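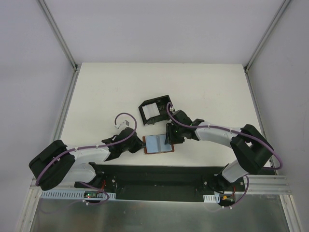

Piltodis 레인 타이어 워머 세트 (포뮬러·투어링 겸용)

읽는 시간 2분

젖은 노면용 워머. 드라이용 아님. 드라이용 찾으시는 분은 Edgate 쪽 페이지로 가세요, 그쪽은 최고 온도가 훨씬 높습니다.

급하게 올립니다. 5월 입고분 먼저 풉니다.

구성
- 워머 4장 (앞 2, 뒤 2)
- 컨트롤 박스 1개
- 전원 케이블, 연장선은 별도
- 보관 가방

가격은 세트당 2439달러. 관세 포함 아님. 낱장 판매는 안 합니다. 한 장만 찢어졌다고 연락 주시는 분들 계신데, 수리는 됩니다. 수리 접수는 맨 아래 참고.

왜 레인용이 따로 있냐

웨트 타이어는 컴파운드가 물러서 드라이용 워머로 데우면 블록 모서리가 먼저 상합니다. 트레드 홈 안쪽은 차갑고 겉만 뜨겁고. 그 상태로 나가면 첫 바퀴는 좋은데 네 바퀴째부터 뒤가 흐름. 그래서 이 제품은 온도 상한을 48도로 막아놨습니다. 더 올리는 방법 물어보지 마세요. 박스 뜯으면 보증 끝.

열선은 트레드 폭 전체에 깔려 있고 양쪽 숄더에 한 줄씩 더 들어갑니다. 사이드월 커버는 벨크로 방식. 비 오는 날 피트에서 장갑 끼고 벗기기엔 버클보다 이게 낫더라고요. 단점은 벨크로에 고무 가루 끼면 금방 힘이 빠진다는 거. 솔로 한 번씩 털어주세요.

예열 시간
실온 타이어 기준 한 20분. 기온 낮은 아침엔 더 걸립니다. 인터미디어트는 같은 설정으로 쓰시면 되고, 마른 라인이 보이기 시작하면 한 단계 낮춰서 감아두는 팀도 있습니다. 이건 취향. 휠까지 데우려면 시간을 넉넉히 잡으세요, 공기압 세팅은 휠이 데워진 다음에 해야 숫자가 안 흔들립니다.

방수
겉감 방수 됩니다. 컨트롤 박스는 생활방수 수준. 물웅덩이에 내려놓으면 안 됩니다. 차단기 달린 전원에만 꽂으세요. 작년에 발전기에 바로 물린 팀이 있었는데 박스 두 개 나갔고 보증 처리 안 됐습니다.

사이즈
13인치 포뮬러, 18인치 투어링. 주문할 때 타이어 외경이랑 폭 꼭 적어주세요. 휠 인치만 적으시면 다시 전화드려야 되서 출고가 늦어집니다. Monex 휠 쓰시는 분들은 밸브 위치가 안쪽이라 커버에 구멍을 하나 더 내야 합니다. 요청란에 "Monex"라고만 써주시면 됨. 추가 비용 없습니다.

센서
워머마다 온도 센서 한 개. 네 바퀴 따로 설정 가능. 앞쪽만 먼저 올려두는 것도 되고요. 표시창은 섭씨만 나옵니다. 화씨 변환 기능은 다음 버전에서 검토중인데 약속은 못 드려요.

보관
완전히 말려서 가방에 넣으세요. 젖은 채로 접으면 안감에서 냄새 나고 열선 접힌 자리가 먼저 끊어집니다. 세게 접지 말고 둥글게 마는 게 좋습니다. 세탁기 절대 금지.

배송
재고 있는 사이즈는 결제 확인 후 바로 출고. 오후 3시 이후 결제는 다음 출고분으로 넘어갑니다. 18인치는 지금 수량 적음. 없는 사이즈는 제작이고, 제작품은 교환 반품 안 됩니다.

보증 및 수리
보증 1년. 열선 단선, 센서 불량, 박스 고장. 잭에 찍히거나 바퀴로 밟은 건 유상입니다. 수리는 Bạch 정비소에서 받고 담당은 Cúc Nghiêm 님. 보내실 때 컨트롤 박스도 같이 넣어주세요. 워머만 오면 증상 확인이 안 됨니다.

댓글

빗길전문: 13인치 두 시즌째 쓰는 중. 벨크로 진짜 금방 약해져요. 그거 빼면 만족. 교체용 벨크로만 따로 파나요?

└ 판매자: 네 팝니다. 문의 주세요. 페이지에 아직 못 올렸어요.

투어링초보: 연장선 몇 미터짜리 써야 되나요? 피트 콘센트가 너무 멀어서요

└ 판매자: 길이보다 굵기 보세요. 릴에 감아놓은 채로 쓰지 마시고 다 풀어서 쓰셔야 합니다.

k_paddock: 48도면 좀 낮은거 아닌가 했는데 헤비웨트에선 이 정도가 맞는듯. 인터는 좀 아쉬움

웨트세팅노트: 18인치 재입고 언제쯤인가요. 지난번에도 놓쳤는데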